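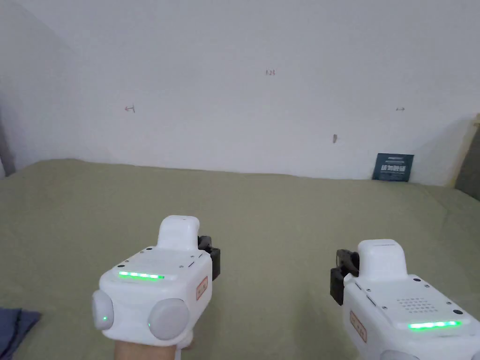
白い壁とオリーブグリーンの布の面。濃色無地の寝装品や衣料では、わずかな色の変化も面全体に現れる。

濃色の綿はどこから褪せるか
染料、水、摩擦、光。家庭洗濯とリネンサプライの現場から見た退色の内訳

濃紺、オリーブ、チャコール。汚れが目立たないという理由で選ばれることの多い濃色の綿製品は、色の変化については淡色品よりはるかに目立つ。新品のときに均一だった面が、半年ほどの使用で白っぽくなり、縫い目の縁や折り目に沿って淡い線が走る。消費者はこれを一括して「色落ち」と呼び、洗剤か染色のどちらかに原因を求める。

染色加工の側では、同じ現象を少なくとも四つに分けて扱う。染料が繊維から水中へ出ていく脱落、染料分子そのものが壊れる分解、繊維表面が毛羽立って光を散乱する白化、そして別の物質が表面に載る付着である。見た目は似ていても、進む速さも対策も異なる。脱落は初期の数回で大半が終わる。白化は回数とともに進み、途中で止まらない。分解は光と酸化剤の量に従う。付着は水質に左右され、条件によっては元に戻せる。

本稿では濃色の綿を対象に、この四つを順に追う。取材先は染色加工場のFlosari、宿泊施設向けにシーツと館内着を貸し出すDela Peña、繊維試験を受託するStedeckの三社である。Dela Peñaの洗濯工場はStirksideにあり、後述する硬水の問題はこの土地に由来する。

色が繊維にとどまる仕組み

綿の染色で現在もっとも広く使われているのは反応染料である。染料分子の反応基がアルカリ性の浴の中でセルロースの水酸基と共有結合をつくる。結合してしまえば、水で洗う程度では外れない。洗濯に強いとされる理由はこの一点にある。

問題は、浴に入れた染料のすべてが繊維と結合するわけではない点にある。反応基は水とも反応する。水と反応した染料は加水分解染料と呼ばれ、セルロースと結合する能力を失っているが、色はそのまま残っており、繊維への親和力も残っている。つまり結合していないのに付いている。染色後のソーピング、すなわち高温の湯で繰り返し洗う工程は、この加水分解染料を取り除くためにある。

淡色では投入する染料が少なく、残る量も少ない。濃紺や黒では事情が変わる。繊維重量に対する染料の割合が高くなり、固着しきれない分も増える。ソーピングの回数を増やせば減らせるが、水と熱と時間を使う。Flosariの担当部署は、濃色の見積もりで差が出るのは染料代よりも洗いの段数だと説明する。同社の濃紺の標準工程では、染色終了後に九つの槽を通す。途中の槽を省いても出荷時の色はほとんど変わらない。むしろ加水分解染料が残っている分、やや濃く見える。差が出るのは購入者の洗濯機の中である。

反応染料のほかに、濃色では建染め染料と硫化染料も使われる。どちらも水に溶けない形で繊維の内部に存在する。染めるときだけ還元して水溶性にし、繊維に入れたあとで酸化して不溶化する。建染め染料は洗濯にも光にも強いものが多く、作業服やカーテン、長期使用を前提としたリネンに向く。費用は高い。インディゴも建染め染料の一つだが、綿への浸透が浅く糸の芯まで染まりにくいため、この種類のなかでは例外的に摩擦に弱い。硫化染料は黒、紺、カーキ、オリーブといったくすんだ濃色を安価に出せる。塩素系漂白剤には弱く、薄い次亜塩素酸ナトリウム溶液でもはっきり変色する。

製品の表示から染料の種類を知ることはできない。家庭用品の品質表示に義務づけられているのは繊維の組成や取扱い方法であり、染料は対象外となる。同じ売り場に並ぶ同じような紺のシャツが、まったく別の化学で染められていることは珍しくない。

脱落は最初の数回に集中する

新しい濃色品を洗うと水に色がつく。量の多くは加水分解染料と、表面に物理的に残った染料である。Stedeckは受託試験の一環として、濃紺の綿天竺を同一条件で繰り返し洗い、排水の吸光度を測っている。一回目がもっとも高く、二回目、三回目で大きく下がり、その後は低い値のままほぼ平らになる。曲線の形は染料の種類によらず似ているが、高さは加工場によって大きく違う。

この段階で生地そのものの色がどれだけ変わるかというと、変退色の等級ではほとんど動かない。水がはっきり青くなっても、繊維に残っている量に比べれば出ていった量はわずかである。初期の脱落が問題になるのは、むしろ一緒に洗った別の品への汚染である。白い綿は加水分解染料をよく吸う。合成繊維ではナイロンが吸いやすく、ポリエステルは比較的吸いにくい。

洗濯堅ろう度試験では、この二つを別々に評価する。試験片に多繊交織布などの添付白布を重ねて洗い、試験片の色の変化を変退色用グレースケールで、白布についた色を汚染用グレースケールで読む。どちらも五級が最良、一級が最低で、中間に半級が置かれる。カタログに「洗濯四級」とだけ書かれている場合、どちらの数字を指すのか確認しなければ意味が定まらない。

食塩や酢で色が止まるという家庭の方法についても触れておく。染色時に塩を加えると染料が繊維へ移りやすくなるのは事実で、工程では大量の無機塩を用いる。しかし完成した反応染色品を塩水に漬けても、加水分解染料が新たに結合をつくることはない。酢は酸性染料で染めた羊毛や絹には意味をもつ場合があるが、綿の反応染料には固着の働きをしない。強い酸は結合を切る側に働くこともある。加工場が使うフィックス剤は陽イオン性の高分子で、陰イオン性の染料と結びついて水に出にくくする。家庭の台所にあるもので代用はできない。

フィックス剤にも代償がある。耐光性を下げる組み合わせが知られており、風合いも硬くなりやすい。洗いを十分に行った生地に少量を使うのが本来の用法で、洗いの不足を補うために多く入れると、数回の洗濯でフィックス剤ごと離れていく。

白化の正体は毛羽である

購入から半年、一年と経った濃色品の「褪せた」印象は、大部分が繊維表面の形状変化で説明できる。染料の量を測るとあまり減っていないのに、目には明らかに白い。

綿糸は短い繊維を撚って束ねたもので、表面には繊維の端が出ている。水を含んだ綿は膨潤し、繊維同士、あるいは洗濯槽の内壁や他の洗濯物とこすれる。繊維の端が抜け出し、さらに一本の繊維の表面が細かく裂けてフィブリルと呼ばれる極細の枝が立つ。枝の一本一本は細いため色の層としては薄く、入射光を四方に散乱させる。散乱光は白い。黒や紺のように本来の反射率が低い面では、わずかな散乱光が加わるだけで見かけの濃さが大きく失われる。

反射率が低い面ほど変化に敏感であることは、数値でも確かめられる。見かけの濃さの指標として使われるK/S値は、反射率が低い領域では反射率のわずかな増加で急に下がる。淡いベージュの布に同じだけの散乱光が加わっても、目にはほとんど分からない。濃色が褪せやすいと感じられる理由の一部は、染料の弱さより光学の側にある。

このことは、濡らすと色が戻る現象からも理解できる。褪せた紺のシャツを水に浸すと、新品に近い濃さに見える。水が繊維の隙間を埋め、空気との屈折率の差が小さくなり、散乱が減るためである。乾けば元の白っぽさに戻る。染料が失われていたのなら、濡らしてもここまで戻りはしない。

Flosariでは濃色品の一部にセルラーゼによるバイオ加工を施す。酵素で表面の毛羽を弱らせ、機械的な揉みで落とす。出荷時の表面は平滑になり、その後の毛羽立ちも遅くなる。引き換えに生地はわずかに軽くなり、引張強さも落ちる。濃色のTシャツで洗濯後も鮮明さを保つとうたう製品の多くは、染料の改良と並んでこの種の表面処理を行っている。家庭用洗剤の一部にもセルラーゼが配合されており、少しずつ毛羽を取り除く働きをもつ。綿以外のセルロース繊維、とくに湿潤時に裂けやすい再生繊維では効果の出方が異なる。

糸の選び方も影響する。コーマ糸は短い繊維を櫛で取り除いてあり、同じ番手のカード糸より端が少ない。ガス焼きは糸や布の表面を炎に通して毛羽を焼く。マーセル化は張力をかけながら濃いアルカリ液で処理し、繊維の断面を丸くして光沢を与える。いずれも染める前の工程で、染料の銘柄には何も手を加えずに濃色の持ちを変える。 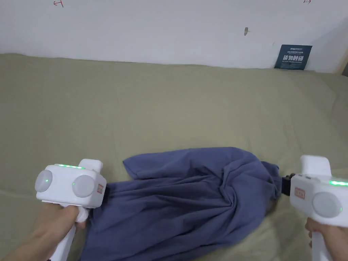

摩擦による白化は面全体に均一には進まない。生地が折れた状態で他の面に押しつけられると、折れの頂点だけが繰り返しこすられる。織物では組織の高い部分、編地ではループの頭が先に淡くなり、それがつながって線に見える。洗濯槽の中で同じ位置に同じ折れが生じやすい製品ほど、線は明瞭になる。両端を持って緩く渡した濃紺の布でも、しわは一枚の中に山と谷をつくり、全体が平らに広がるわけではない。この山の位置が槽の中で固定されると、数か月後に淡い筋として残る。裏返して洗うという取扱い表示の付記は、山の側を裏面に移す操作にあたる。摩擦の総量は減らず、見える側への配分が変わる。

織物と編物では差の出方も違う。編地は伸びるため折れが固定されにくいが、ループの頭が露出しているため面全体の毛羽立ちは早い。織物、とくに密度の高いシーツ地では面の毛羽立ちは遅く、代わりに折り山と縁が先行する。縁が早いのは生地が重なって厚みが出るためで、三つ折りの縁では内側の段差に沿って筋が立つ。ジーンズの縫い目に見られる縄状の色むらも原理は同じで、縫い縮みによる波が摩擦の当たる場所を決めている。

水量と詰め込みの量

摩擦の強さは、洗濯機の方式と水の量でかなり決まる。縦型の渦巻式は水量が多く、洗濯物は水中で絡み合う。ドラム式は水量が少なく、持ち上げて落とす動作が中心になる。どちらが濃色に優しいかを一般論として決めることは難しい。縦型で少量を高水位で洗えば摩擦は小さく、満量にすれば急に大きくなる。ドラム式は詰め込みすぎると落下が起こらず、生地同士が押し合ったまま回る。

Stedeckが濃紺の綿シーツ地で比較した試験では、表示容量いっぱいの負荷と半量の負荷を同じプログラムで回している。試験後の見かけの濃さは、半量側のほうが高く保たれた。排水中の染料の量には大きな差がなく、差の主因は表面の毛羽とみられている。他方、半量では一枚あたりの水と電力の使用量が増える。業務用では負荷率を下げる選択は採算に直接響くため、Dela Peñaでは濃色品だけを別の機械に集め、負荷率をやや低く設定している。

洗濯時間も見落とされやすい。汚れの軽い部屋着やシーツに標準より長いコースを使えば、落とすべき汚れがなくなった後も摩擦だけが続く。脱水も同様で、高速で長く回すと折れが深く固定される。脱水後にすぐ取り出して広げるという古くからの助言は、しわの外観のために言われることが多いが、濃色品では次の洗濯で折れが同じ位置に戻るのを防ぐ意味もある。

乾燥機は熱よりも動きの影響が大きい。乾いた綿は湿った綿より裂けにくいが、乾燥終盤に軽くなった生地が長時間落下を続けると毛羽が抜ける。フィルターに溜まる綿ぼこりの色は、そのまま生地の表面から離れた繊維の色である。

酸化剤と光

染料分子の分解に移る。家庭で染料を壊すものは主に三つ、塩素、酸素系漂白剤、光である。

塩素系漂白剤を濃色品に使わないことは広く知られているが、水道水の残留塩素も無視できない。濃度は低くても、洗濯のたびに大量の水が生地を通る。塩素に弱い反応染料では、回数を重ねると差が現れる。水道水の塩素に対する堅ろう度は独立した試験方法があり、水着やタオル、濃色の寝装品では仕様書に入ることが多い。

酸素系漂白剤の主成分である過炭酸ナトリウムは、色柄物に使えるとされる。多くの染料で一回ごとの変化は小さい。ただし高温で長く漬けると変化は速くなり、金属を含む染料や鉄粉が付着した部分では局所的に反応が進む。粉末洗剤の多くには酸素系漂白剤があらかじめ入っており、活性化剤を加えて低い温度でも働くようにした製品もある。濃色用をうたう液体洗剤は、これらと蛍光増白剤を省いたものが一般的である。

蛍光増白剤は分解とは別の形で色を変える。紫外線を吸収して青い光を出す無色の染料で、綿に吸着する。白い布では黄ばみを打ち消すが、オリーブやベージュでは青みが加わり色相がずれる。濃紺では変化が分かりにくい。淡いカーキ色のシーツが洗濯を重ねるうちに灰色がかって見えるという苦情には、増白剤の蓄積で説明できる例が含まれる。

光による分解は、紫外線だけでなく可視光によっても起こる。窓ガラスは短い波長の紫外線をかなり遮るが、室内でも窓際の布は褪せる。耐光堅ろう度は青色標準布と呼ばれる羊毛の布と並べて光を当て、退色の速さを比べて決める。尺度は一級から八級まであり、洗濯の五段階とは別のものである。洗濯の四級は実用上十分でも、耐光の四級はカーテンには不足する場合がある。

オリーブやカーキのような複合色には特有の問題がある。多くの場合、黄、赤、青の三種の染料を混ぜて色を出している。三つの耐光性が揃っていなければ、弱いものから先に失われ、色が薄くなる前に色相が動く。青の成分が先に分解すれば茶に寄り、黄が先なら青みの灰色に寄る。消費者は「色が薄くなった」より「色が変わった」という言葉で申し出ることが多く、窓側の半分だけが変わったベッドカバーは典型的な事例とされる。

濡れた状態での日光は乾いた状態より厳しい。水分が光分解を速める染料は多く、汗の成分が加わるとさらに進むものがある。陰干しの表示は、乾燥の初期に直射光を避けるだけでもかなりの効果がある。

洗剤では説明できない白さ

付着による白化は、Stirksideのような硬水地域で目立つ。Dela Peñaの工場に入る原水の硬度は、炭酸カルシウム換算で一リットルあたり163ミリグラムである。日本の水道水は地域差があるものの軟水の側が多く、同じ洗剤と同じ手順でも結果が変わる。

カルシウムとマグネシウムは洗剤成分の働きを弱め、石けんを使えば不溶性の石けんかすをつくる。炭酸塩を助剤とする粉末洗剤では、炭酸カルシウムの微細な粒子が生地に沈着する。粒子は白く、光を散乱する。濃色の面では毛羽と区別がつきにくい灰色の膜として見え、手触りも硬くなる。粒子が研磨材のように働いて摩擦を強めるという指摘もある。

毛羽と付着を見分ける方法は単純で、酸で溶けるかどうかを調べればよい。炭酸カルシウムは薄いクエン酸で溶け、乾かした後も色の濃さが戻る。毛羽であれば、濡れている間だけ濃く見え、乾けば元に戻る。Dela Peñaでは、更新対象として返却された濃紺の館内着127枚をこの方法で仕分けした。うち17枚は酸処理と再洗浄だけで貸出基準を満たし、残りは毛羽立ちと縁の擦れによって除外された。同社はその後、軟水装置の再生間隔を短くし、最終すすぎで弱い有機酸による中和を行うようになった。

洗剤の溶け残りも付着の一種である。低温の水に粉末を直接入れ、詰め込んだ状態で回すと、折り目の内側に粒が残る。こちらは白い点や筋として現れ、すすぎ直せば消える。濃色品の苦情でもっとも簡単に解決するものだが、退色と誤認されたまま廃棄に回ることもあるという。

柔軟剤は両面をもつ。陽イオン界面活性剤が繊維表面を滑りやすくし、摩擦を減らす。毛羽を寝かせる効果もあり、見かけの濃さはいくらか上がる。過剰に使うと吸水性が落ち、皮脂の汚れが残りやすくなる。シリコーン系の仕上げ剤は屈折率の関係で深い色に見せる働きがあり、新品の濃色衣料にはこの種の加工が施されているものがある。最初の数回の洗濯で急に色が浅くなったように見える場合、染料より先に仕上げ剤が失われている可能性を考える必要がある。

評価の光源と目

退色の程度を論じるときには、何の光で見ているかを決めておかなければならない。三成分で組まれたオリーブは、昼光と電球色のLEDとで別の色に見えることがある。二枚の布がある光源では同じ色に、別の光源では違う色に見える現象を条件等色と呼び、補修用の当て布や追加発注のシーツで問題になる。新旧を並べて比べる場合、旧品は分解によって分光反射率の形が変わっているため、昼光で近く見えても夜の客室で差が開く例がある。

Stedeckの判定室では標準光源の下、灰色の内装の部屋で二人が別々に等級を読む。測色計による色差も併記するが、濃色で毛羽立ちのある面では測定の角度や押さえ方で値が動き、目視との一致は淡色ほど良くない。毛羽が押さえられて寝ると散乱が減り、機械は実際より濃い値を出す。このため同社では、測定口に当てる前の生地の方向と回数を手順書で定めている。

家庭で変化を追うなら、購入時に裾上げで出た端切れを暗い引き出しに入れておくのが簡便である。衣類の場合は脇の縫い代の内側、シーツの場合は縁の三つ折りの中が、光と摩擦を受けにくい参照面になる。外側と比べて濃さだけが違えば毛羽か付着、色相が違えば光か酸化剤を疑う。濡らして戻るか、クエン酸で戻るかを続けて見れば、原因はかなり絞り込まれる。

処方の見直し

Flosariは三月から、寝装品向けの濃紺とオリーブの処方を改めている。オリーブでは、従来もっとも耐光性の低かった黄の成分を差し替え、三成分の等級を揃えた。全体としての耐光等級は半級しか上がらないが、色相のずれは小さくなったという。濃紺では染料を変えず、ソーピング後半の浴温を上げて槽間の絞りを強くした。水の使用量はほぼ据え置きである。

価格への影響は処方より歩留まりに出る。濃色は染めむらや擦れ傷が検反で見つかりやすく、淡色なら一等品となる程度の筋でも格下げになる。液流染色機では布がロープ状で循環するため、機内で固定された折れが淡い線となって残ることがあり、家庭の洗濯槽で起こることとよく似ている。浴中に滑剤を加え、循環の速度と布の量を調整して折れの位置を絶えずずらす。

貸出品の更新基準は、現在も多くの事業者で目視に頼っている。Dela Peñaは面の等級と縁の等級を分けて記録する方式に移り、縁だけが基準を割った品は裁ち直して枕カバーに回している。シーツの中央部は縁より長く色を保つため、再裁断後の製品も同じ濃紺の棚に入る。縫い直しの費用と新品の価格が釣り合う線は生地幅によって変わり、広幅の品ほど再裁断に有利である。編地の館内着は面全体が先に白化するので、この方式の対象に含めていない。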